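# The director of "Tromelden" on making a quiet film for a loud month

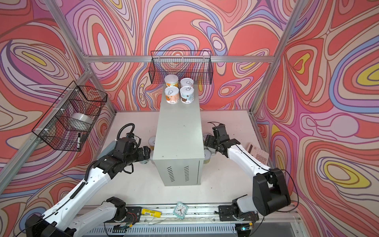
*A gray cabinet against swirling wallpaper in coral, lavender and blue.*

9 January 2023

"Tromelden" opens in February, a month the director would not have picked. The movie is a slow family drama set in a ferry town, and it will share screens with two comedies and a horror sequel.

"The distributor, Dhillon, had a gap and we took it," she says. "I asked for the fall. They said the fall was full."

We spoke by phone for a little over an hour. She asked that the talk stay on the movie and that I leave the crew's names out, as she didn't want to thank four people and forget the rest.

The story follows a woman who comes home to sell her father's repair shop and ends up running it through one winter. Very little happens on paper. There is a sale that falls through, a dinner that goes badly and a long stretch near the middle where the two sisters hardly speak.

"That middle part was the reason I wrote it," she says. "Everyone who read the script wanted it shorter. I did cut it, twice. The first cut of the whole movie was far too long and I knew that. But when we took out the silent week, the last scene between the sisters made no sense. They forgave each other too fast."

The shoot lasted 31 days. Most of the money went to the boat, which the production had to rent with its own crew, and to heating the shop. The building had been closed for years before they got there.

She cast the younger sister first, from an open call that drew roughly 400 tapes. The older sister took longer. Two actors said yes and then left for series work, and the part was still open when rehearsals began.

"I read the lines myself for a week," she says. "I was terrible. It did help the script, though. I found out which speeches a person can't say out loud."

The finished film has fewer speeches than the draft. She says the father, who is only heard on an answering machine, had three full scenes at one point. They were shot and dropped. I asked if they will turn up on a disc.

"No. He's good in them, but they answer a question I'd like people to argue about in the car."

Her last film, "Wuvix," was a science fiction comedy that did well at festivals and badly in theaters. She still likes it, mostly. The second half has too many jokes about the ship's computer, she says, and the ending was changed late after a test screening.

"There were 2 endings and we used the one that scored higher. I'd use the other one now."

For "Tromelden" there was no test screening. Its first audience was at the Drireck festival, in a hall with 625 seats, and she sat in the back row next to the door. A few people left during the silent week. More stayed for the questions afterward than she had planned for, and the staff had to clear the room for the next movie.

Someone there asked whether the town was real. It is three towns — the harbor from one, the main street from another, the shop from a third — and locals have already written to her about the ferry going the wrong way.

She has started on a new script, a courtroom story told by the stenographer. It has no producer yet.

"I have forty pages," she says. "Maybe ten of them are any good."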